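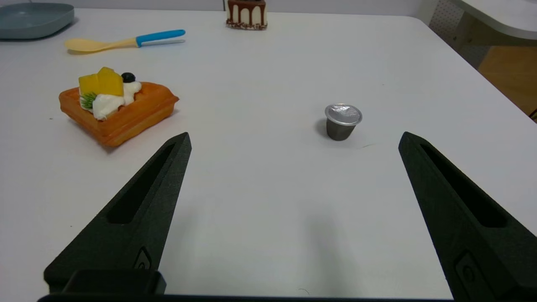
ロザーリア・ハヴリーチェク

ロザーリア・ハヴリーチェク(Rozália Havlíček)は、風景画家、版画家。川沿いの湿地、冬の畑、農家の納屋を題材とした油彩画と、同じ主題による多色石版画で知られる。活動の拠点は生涯を通じて生地ファーホルム(Farholm)に置かれた。版画の多くはデッカー工房(Dekker)で刷られ、カンヴァス複製の限定版はクルードラ社(Cludora)が発行している。

目次
生い立ち
修業時代
ファーホルムでの制作
作風と技法
版画と限定版
主な作品
評価
関連項目

生い立ち
ファーホルムの北の外れで、製粉所に勤める父と仕立てを請け負う母の間に生まれた。兄が二人いる。父方の祖父は看板書きで、商店の屋号や荷車の番号を書いて生計を立てていた。ハヴリーチェクは学校から戻ると祖父の作業場に入り、余った塗料で板切れに牛や水車を描いたという。祖父から教わったのは文字の割り付けと刷毛の手入れで、絵そのものの手ほどきは受けていない。

十二歳のとき、町の書店の主人であったエドゥアルト・プロハースカ(Eduard Procházka)から風景版画の古い画集を借り、木炭で全図を写した。この模写帳は現存するが、最初の数葉が失われている。プロハースカはその後も紙や画材を取り寄せ、代金を店番の手伝いで払うことを認めた。後年の油彩「書店の裏口」は、この店の中庭に面した戸口を描いたものである。

修業時代
十八歳で家を出てヴタレン(Vutaren)の美術学校に入学し、素描と石版画を学んだ。石版画の教師はドゥシャン・ミクシュ(Dušan Mikuš)で、版面の研磨から刷りまでを学生一人に通して行わせる指導をとっていた。ハヴリーチェクは在学中、版の目立てにむらが多いことを繰り返し注意されている。本人はのちにこの時期を振り返り、「石を磨く時間のほうが描く時間より長かった」と書いている。

同級にはジョフィエ・フデツ(Žofie Hudec)がいた。フデツは人物画に進んだが、二人は卒業後も手紙を交わし、その往復は三十年余りに及んだ。書簡は絵具の値段や額縁屋の評判といった実務の話題が大半を占める。制作の経過を知る資料としては、ハヴリーチェクが自ら付けていた制作帳よりも詳しい箇所がある。

卒業後は二年間ヴタレンに残り、劇場の背景画を描く仕事に就いた。大きな面を短時間で塗り分けるこの仕事の経験は、のちの空の扱いに表れているとされる。父が病に倒れたのを機にファーホルムへ戻り、以後は旅行を除いて町を離れなかった。

ファーホルムでの制作
帰郷後の数年は、祖父の作業場を引き継いで看板の仕事を受けながら絵を描いた。初期の油彩は板に描かれた小品が中心で、看板用の下地塗料をそのまま用いたものがある。これらは画面に細かな亀裂が生じており、所蔵館によっては水平に寝かせた状態で保管されている。

転機となったのは、町の集会所で開いた最初の個展である。会期は日曜日の一日のみで、出品は板絵と素描からなり、値札は付けられなかった。来場した製紙業者が「十二月の土手」を買い求め、これをきっかけに近隣の町から注文が入るようになった。翌年には看板の仕事をやめ、作業場の北壁に窓を開けて画室に改めている。

制作は季節によって分けられていた。春から秋までは屋外で素描と油彩の小さな習作を描き、冬の間に画室で大作と版画を仕上げた。屋外では夜明け前に出て、午前十時には引き上げるのを常とした。日が高くなると川面の反射が強まり、対岸の色が読めなくなるためと制作帳に記している。習作の裏面には、場所、時刻、風向きが鉛筆で書き込まれている。

四十代の半ばに、南インド出身の画家ガンガーダラン・パラニアッパン(Gangadharan Palaniappan)がファーホルムに滞在し、一夏を同じ画室で過ごした。パラニアッパンは水彩を専門とし、紙の地色を残して光を表す描き方をとっていた。ハヴリーチェクの油彩にはこの夏以降、明るい下地を塗り残した部分が増える。ただし、同様の塗り残しは前年の習作にも見られ、影響の程度については見方が分かれている。

作風と技法
画面の多くは横長で、地平線は下から三分の一より低い位置に置かれる。人物はほとんど登場せず、描かれる場合も後ろ姿か、遠くの小さな姿にとどまる。建物では納屋、揚水小屋、橋番の家が好んで取り上げられ、教会や町の広場を描いた例は少ない。

油彩では、灰色がかった黄土の下地を塗ったのち、空から描き始めて手前へ進む順序を守った。黒の絵具は使わず、暗部は群青と焼褐色を混ぜて作った。草むらの表現には、毛先を不揃いに切った豚毛の筆を用いている。仕上げのニスは薄く、光沢を抑えるために蜜蝋を加えたものが多い。

石版画では四版から七版を重ねた。墨版を最後に刷る一般的な手順に対し、ハヴリーチェクは墨版を途中に置き、その上から淡い灰青の版をかけることがあった。デッカー工房の刷り師たちはこれを「霧の版」と呼んだ。見当合わせの誤差が目立ちやすい手順であり、刷り損じとして破棄された枚数も多かった。

版画と限定版
デッカー工房との関係は帰郷から六年目に始まる。最初に刷られたのは「揚水小屋」で、部数は44であった。以後の石版画はいずれも少部数で、画家が一枚ずつ鉛筆で署名と番号を入れている。署名は画面の右下、番号は左下にあり、題名は記されないことが多い。

晩年になると、クルードラ社が油彩の複製を限定版として発行するようになった。紙に刷られた版とカンヴァスに刷られた版の2種があり、カンヴァス版の一部には画家自身が筆を加えている。紙の版の部数は通常515で、最も多く刷られた「渡り鳥の帰る朝」のみ1000である。加筆のある版は裏面に画家の頭文字が入り、加筆のないものと区別される。

石版画と複製の限定版は、市場でしばしば混同される。石版画は網点がなく、色の重なりがインクの厚みとして確かめられるのに対し、クルードラ社の紙の版は拡大すると規則的な網点が見られる。紙の寸法も異なり、石版画は耳付きの手漉き紙に刷られ、余白が広い。証明書が付属するのはクルードラ社の版だけで、石版画には当初から発行されていない。

主な作品
「書店の裏口」 油彩、板
「十二月の土手」 油彩、板
「揚水小屋」 石版、四色
「橋番の家、雨」 油彩、カンヴァス
「刈り跡」 石版、六色
「ファーホルム北の沼」 油彩、カンヴァス、三枚組
「渡り鳥の帰る朝」 油彩、カンヴァス
「納屋と二本の柳」 石版、七色

「ファーホルム北の沼」は、もともと穀物取引所の階段室のために描かれた三枚組である。建物の改築に際して取り外され、中央の一枚は別の所有者の手に渡った。現在は左右の二枚が町の所蔵となっている。中央の図様は、ほぼ同じ構図の習作によって知ることができる。

評価
存命中の評価は主として地元に限られ、ヴタレンの批評家からは題材の狭さを指摘された。ある展評は、同じ川岸ばかりが並ぶ展示を「一冊の暦のようだ」と評している。これに対してフデツは、寄稿文のなかで画面ごとの時刻の違いを取り上げ、同じ場所を描くことが色の観察を支えていると反論した。

没後は石版画の再評価が進んだ。母校のヴタレン美術学校では、ミクシュの指導を受けた世代をまとめて紹介する展覧会が開かれ、ハヴリーチェクの試し刷りが初めて公開された。試し刷りには色の指示が余白に書き込まれており、「霧の版」の色が刷りの段階で何度も変更されたことがわかる。

ファーホルムの画室は遺族が管理し、夏期に限って公開されている。画架、絵具箱、祖父の代から使われた刷毛が残る。屋外習作の大半もここに保管されているが、裏面の書き込みの整理は終わっておらず、制作順が確定していないものが多い。

関連項目
石版画
風景画
ジョフィエ・フデツ
デッカー工房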